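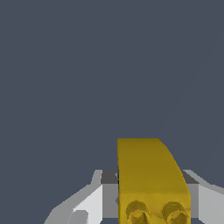 The fort of Ralau was never taken by war, and this is the first thing every child in the town learns. The second thing is the shape of its great bastion. On the town side it rises straight up, and on the river side it bends down in one smooth curve, like the yellow block here with its upright left edge and its rounded slope to the right. The old people say that the curve was made so that ladders would find no place to rest. The young people say that it was made for sliding, and they have the torn trousers to prove it.

Mitali Biswas had the key to the fort for nineteen winters. Before her it was with her aunt, and before that with a man from Orkov who could not read but knew the names of all the rulers by heart.

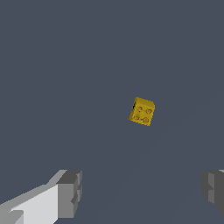
By Vibeke Dalsgaard
November

In the evening a stranger came up the stairs. There are 763 steps, and he had to stop at each of the seven gates to breathe. When he arrived, Mitali was already putting the chain on the door.

"I am looking for the room where the king lost the town," he said.

"He did not lose it. We were never taken."

"Never by war," said the stranger. "My grandmother was a Brynjólfsdóttir. She told it in another way."

Mitali knew the other way too. In that story the king of Ralau had up to 400 men inside the walls, and the lord of Jarnunance waited below in the wet fields with many more. Neither wanted to begin. So they met at night in a small room over the river and played dice until morning, and when the sun came the king walked down the stairs alone and did not come back. The lord kept the king's name, his coat and his wife's good opinion, and the people, who had seen their ruler only from far away, went on paying the same taxes to the same coat for 175 years.

"It is only a story," said Mitali.

"Yes. But is there a room?"

She looked at the chain in her hand. Then she took the lamp and led him along the wall, past the cistern, to a door that is not on the visitors' plan. The room was so low that he had to bend. There was a stone table, two stone seats, and a window with the river in it.

The stranger sat down on the left seat. After a while he asked which side was the king's.

"My aunt always cleaned that one first," said Mitali – and she sat down on the other.

They stayed there until the lamp was low. He did not tell her his family name from his father's side, and she did not ask for it.

Last updated: November

More stories
The Ferry at Orkov
A Coat for the Lord of Jarnunance
Seven Gates, Part Two
The Salt Road in Winter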